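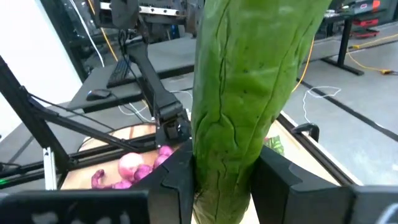
Skasiten produce market to move to Mesuretti Street lot for the season

The Skasiten produce market will open for the season on 30th April at a new location, the city-owned lot on Mesuretti Street, after the town and the market's organizers agreed on a lease this month.

The market spent its earlier seasons in the parking area behind the Hillance branch library. That site is closing for drainage work and is not expected to reopen to vehicles until after the market ends in October. Organizers had asked to stay on one half of the library lot while crews worked on the other, but the town's public works office said there would not be enough room for trucks to turn.

The new lot is larger. It has 199 parking spaces, with the row nearest the street set aside for sellers' stalls. Drivers should enter from Mesuretti Street and leave by the alley on the north side. The Hillance lot had a single driveway, and cars leaving often had to wait for cars coming in.

Opening time stays the same, at 7 in the morning. Closing time moves one hour later than last year, a change sellers had requested for several seasons. Stalls may begin packing up before closing only if they have sold out.

Growers from the Skasiten valley will again make up most of the market. Peñalver Farms, which sells greens, squash, cucumbers and gourds, has taken two adjoining stalls near the entrance. The farm had a single stall at Hillance and said in a written statement that it would use the extra space for long gourds and other vegetables it has been growing under cover through the cool months. It also plans to sell seedlings during the first weeks.

Other returning sellers include an egg farm, a bakery, a honey seller and several small vegetable growers. Early stalls will be heavy on lettuce, radishes, green onions and spinach, along with whatever has come out of greenhouses. Field tomatoes and sweet corn usually arrive in the middle of summer. Apples and winter squash fill most of the tables by the end.

Stall fees went up slightly. The market said the increase covers the cost of portable restrooms, which were not needed at the old site when the library was open. Growers who paid their deposits before the move was announced will be charged the old rate. A seller who would prefer not to move may ask for the deposit back in writing, and the market said it had received few such requests.

The move drew some complaints at a public meeting this spring. Several residents of the Hillance neighborhood said they had been able to walk to the market and would now have to drive or take the bus. The town has agreed to add a temporary bus stop at the corner of Mesuretti Street on market mornings. Route 2 will serve the stop in both directions, and regular fares will apply. Riders may bring folding carts on board as long as the aisle stays clear.

Neighbors of the new site raised a different concern. People living across the street asked about noise from generators during early setup. Under the lease, sellers may not run generators until the market opens, and stalls that need refrigeration will be placed along the back fence, where the town has installed electrical outlets. Amplified music is not allowed. Acoustic performers may apply for a space at the south end of the lot, away from the houses.

The lease runs through October and can be renewed for one more season if both sides agree. The town will charge the market a flat monthly rent and will handle snow and ice if the season is extended – something organizers have talked about but have not formally proposed. The market is responsible for trash pickup and for sweeping the lot after each session.

Parking will be free during market hours. At other times the usual meters apply, and cars left in the stall row overnight before a market morning will be towed. Signs with the new rules went up at both entrances last week. Spaces for drivers with disabled parking permits are next to the entrance and along the side nearest the restrooms.

Dogs on leashes will be allowed in the parking area but not between the stalls. The same rule was in place at Hillance, although it was not always followed, and the market said it would post larger signs this year. Service animals are allowed everywhere.

Shoppers who use food assistance cards can exchange them for market tokens at the information table, as in past years. Tokens left over from last season are still good. They can be spent on fruit, vegetables, eggs, bread and honey, and on seedlings of plants that produce food. They cannot be used for cut flowers or hot drinks. Most sellers also take debit and credit cards, but the market advises bringing some cash, as phone service at the Mesuretti Street lot can be weak.

The seed exchange that took place on the library steps will continue on its own schedule inside the Hillance library, in the reading room. It is not run by the market and will not move. Anyone may leave or take seed packets during regular library hours. Packets should be labeled with the plant name and the year the seed was collected.

Drainage work behind the library will begin shortly after the market opens at its new site. The book return on that side of the building will be closed while crews are digging, and borrowers should use the slot beside the front door. The sidewalk along the back of the property will stay open except for short periods when equipment is being brought in.

Applications for the remaining stalls are available at the town clerk's window and at the library's front desk. Preference goes to growers within the county. Sellers of prepared food need a current health permit and must attach a copy to the form. Craft sellers will be considered only if space is left after the food stalls are assigned.

In bad weather the market stays open unless there is lightning or high wind. Closures will be posted on the town website and on a board at the Mesuretti Street entrance.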